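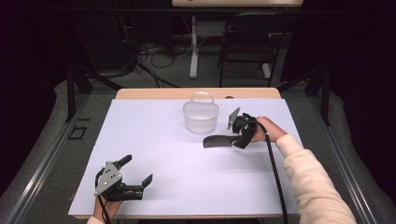
Mesa con sábana clara y cesta blanca con asa.

Archivado en: Seguridad y orden > Puestos de trabajo

Revisión del puesto, sala Ornia. Revisa: Shadi Hijazi. 01/02/2025

1. Sábana ajustada a la mesa: NO. Se queda corta en el lado del fondo y asoma el canto de madera. En noviembre me dijeron que encargarían otra a Cundus. Sigo esperando.

2. Cables sujetos: NO. Hay uno que cruza la parte derecha y cae por el borde. La ficha pide canaleta. Dudo que alguien la haya leído.

3. Asa de la cesta: PENDIENTE. Bronard garantiza 7 kg. Me lo creeré cuando vea la prueba.
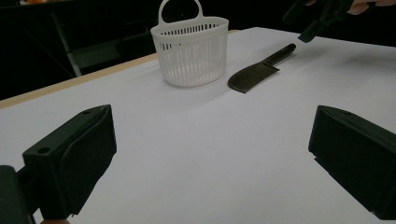 4. Peine recogido tras el uso: NO. El peine va dentro de la cesta, con el mango hacia arriba; suelto en la mesa no cuenta como guardado.

5. Suelo despejado: NO. Hay una maraña de cables al fondo y los raíles metálicos a ambos lados piden un tropiezo.

Repetir puntos 1, 2 y 4 en 2 semanas.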